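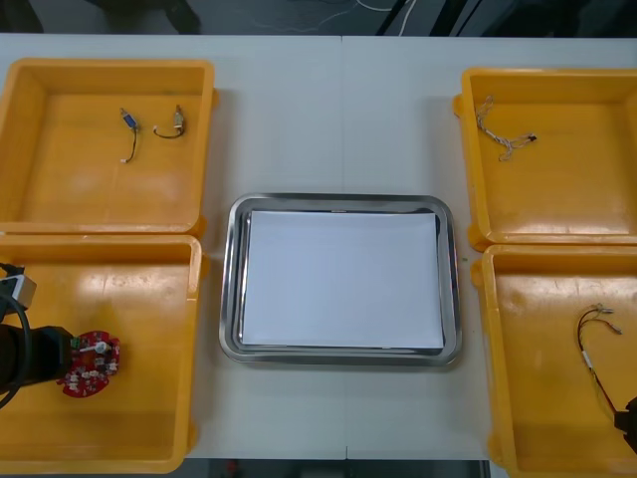

The kitting bench this morning. Yellow trays for the parts, steel tray in the middle.

Posted in September by the Clarkum bench blog account

I said I'd write something longer about how things have changed at our place, and I've got a cup of tea and a quiet evening, so bear with me. This will run to a few posts.

For anyone new: I work at Enley, on the kitting side. We put together the small sets of parts that go into repair packs — cables, little boards, harnesses, that sort of thing. When I started it was all hands. You had your trays, you had your list, you picked the bits out and laid them in the middle ready for bagging, and then you did it again until lunch.

Now there are two arms on my bench and I spend most of the day looking after them. People at home keep asking me what that's like and I never give the same answer twice, so I thought I'd better sit down and work out what I think.

First thing, and I was surprised how much I minded: the trays don't move any more. I used to have mine how I liked them, boards close to my right hand, anything fiddly up near the lamp. With the arms they have to sit in the same spot every time, rims touching, and if you nudge one while you're reaching over you have to put it back before you do anything else. I grumbled about that for a fortnight. I do it now without thinking, and I've caught myself lining up the plates at home.

The second thing is the wires. Anybody who has done this job will tell you that a circuit board is a lovely, polite thing. It's stiff, it stays where you put it, and it's the same shape as the last one. A harness is a different animal altogether. It's got branches going off in all directions, the ends spring about, and you can put it down twice in exactly the same way and get two different heaps. I could always do it by feel — you run your fingers down until you get to a bit that behaves — and I had no idea how much I was doing until I had to explain it to somebody setting up a machine.

That was an odd week, by the way. Somebody from Manole, who did the installation, sat beside me with a notebook and asked why I'd picked a cable up where I had. I said I didn't know. They asked again on the next one. By the end of the week I did know, more or less: I go for just behind a connector if the wire is thin, and nearer the middle if it's a heavy bundle, and I turn my wrist a bit before I lift so the loose ends fall away from me. I've been doing this for years and had never once put it into words. I went home quite proud, if I'm truthful, and a bit unsettled as well. 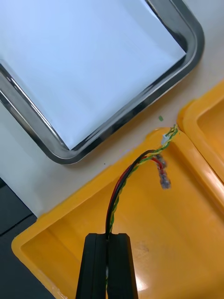
The part I do like is the lifting side of it, by which I mean I don't do nearly so much leaning and reaching. My shoulder used to be bad by the end of a long run and now it mostly isn't. There are 30 sets in a batch and the old way you felt every one of them somewhere around the neck. A couple of the others on our side have said the same. One of them has taken up swimming again, which she'd given up on, and she's been telling everyone at break (quite right too).

What I don't like so much is the waiting. When your hands are busy the morning goes by on its own. When you're standing by, ready to step in, it drags, and you can't really let your mind wander because the moment you do, an end gets caught under something and you've missed it. It's tiring in a way that doesn't look tiring from outside. We did raise this at the last team meeting and to be fair we were listened to. We swap over every 2 hours now, so you get a stretch on the bench and then a stretch on checking and bagging, and that has helped a great deal.

The talking has changed too, and I hadn't expected to miss it. There used to be 3 of us round the one big table with the radio going, and you'd hear about everybody's kitchen extension and whose lad had passed his test. The benches are further apart now to leave room for everything, so you have to make a bit of an effort and walk over. Some days you don't bother. I've started going over anyway, with biscuits if I've got any, and nobody has told me off yet.

A few people have asked me straight out about jobs, so I'll say what I know and no more. We've had no one let go on our side. Two people moved across to Florkier work, which is the returns contract upstairs, and they both asked for it. We haven't replaced them, though, and I'd be daft not to notice that. When I started there was always somebody new to show the ropes to, and it's been a good while since I showed anyone anything. I think about the youngsters who would have come in the way I did, with no certificates and a willingness to sort cables, and I'm not sure where that door is these days. I did ask about it. The answer was that there'll be training places for setting up and looking after the arms, and I hope so, I really do. I've said I'll help with them if they come.

As for me, I've been asked if I'd like to learn the setting-up side properly. It's a short course in Clarkum, a couple of afternoons a week, with my hours covered. I said I'd think about it and then said yes almost 2 minutes later, before I'd got back to my bench. I'm not a computer person. My grandchildren would laugh at the idea. But I know how a cable wants to lie, and I've been told that's the half of it that's hard to teach, so we'll see.

One last practical bit for the people from other sites who've been messaging me. If you've got arms coming, ask early where your own things are going to live. It sounds silly next to all the rest. We lost the shelf where we kept our mugs and our hand cream and the good scissors, and it took weeks to get another one, and I'd say that caused more bad feeling than anything the machines did. Get the shelf sorted first. And ask for a decent mat to stand on, the thick kind.

Thank you for all the kind replies to the earlier posts, I do read them even when I'm slow to answer. I'll put something up once the course has started — I'm told the first afternoon is mostly safety and a tour of the building.

More from this account
Learning to crimp at my age
Mugs, shelves and other workplace matters
What goes in a repair pack
The old big table, and where it ended up

Last updated: September, 9.40 pm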